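About Clurkelik

By the Clurkelik office
Posted 02/03/2024

Most companies in the toy kitchen trade say they spark imagination. We have never been sure what that means, so this page sticks to what we do. Clurkelik rents and resells play kitchens to daycares, libraries and waiting rooms. We opened in Skalluvton with 6 kitchens, all of them secondhand, and half of those had doors that wouldn't stay shut. We now look after more than we can comfortably store.

We don't believe a play kitchen makes a child eat carrots. We don't believe the age range on the carton either. Our own test is dull. We open and close the oven door 3,000 times, pull on the faucet, lean on the counter, and read the screws. If the hinge sags, the model doesn't go in the catalog, whatever the sales sheet says.

Petchrat, our repair bench, handles knobs, hooks and shelves. Wotex is the name we use for the spare parts list, which you can ask for by email. Rentals run 12 months. Please don't ask us for stickers that make a kitchen "educational." We had some once and took them off.

Last updated: June

Comments (3)

We've had one of yours at our library for a year. The door is fine. The spoons all vanished in the first week, so maybe test for that.

13 kids in my room and they only fight over the sink. I'd still like to know what you charge for a second faucet, it isn't on the list.

Reply from Clurkelik: It's on the newer list, under plumbing, which we admit is a grand word for it.

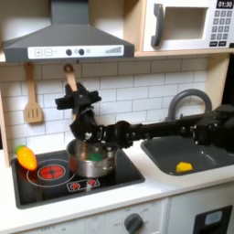
Pretend food is where we get the most complaints, and we've stopped promising that any of it will stay in the basket. It ends up wherever the cooking is. A carrot gets left at the back of the stovetop by the red burner ring, something green goes in the pot, and the wooden spoon and slotted spatula hang under the hood until somebody wants them. We're doubtful about printed burners and number keypads as selling points, but we do like a hook that holds a spoon. Order spare hooks with the kitchen if you can. They cost less to ship that way.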